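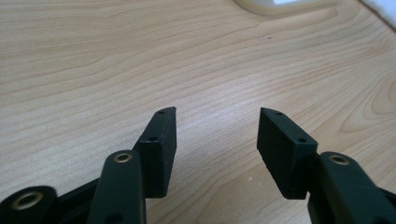
The case for the pale table

Light wood has returned to the British dining room, and with it an old worry about upkeep. For many years households were advised to choose a dark top that would hide rings and crumbs. Buyers at the furniture maker Cultari now report the opposite wish. Families want a surface that brightens a north-facing room and shows plainly when it needs wiping.

Much of the appeal lies in the grain. A board cut straight through the log carries long lines that open into loops and arches, known in the trade as cathedral figure. Euan Cairns, who oversees the finishing workshop at Stemidell, advises customers to view a top at full size before ordering, as a small sample seldom shows where the arches fall.

Veneer, once spoken of as a lesser choice, has its own merits. It moves less than solid timber in a heated room, and matching sheets can be laid side by side across a wide top. It does not, however, forgive heavy sanding. Owners are advised to leave deep scratches to a restorer.

Finish is the second decision. A satin lacquer softens glare from a window and asks little of its owner beyond a damp cloth, followed by a dry one. Oil gives a warmer colour but must be renewed. The workshop at Stemidell suggests 2 thin coats, with a night between them.

Martim Sequeira, a designer for the Marinho range, recommends plain white or cream tableware on a blond top and a cloth folded to one side for daily use. Felt pads should be fitted beneath lamps and bowls. Prices for the range begin at about £500, and the larger tables are made to order from June.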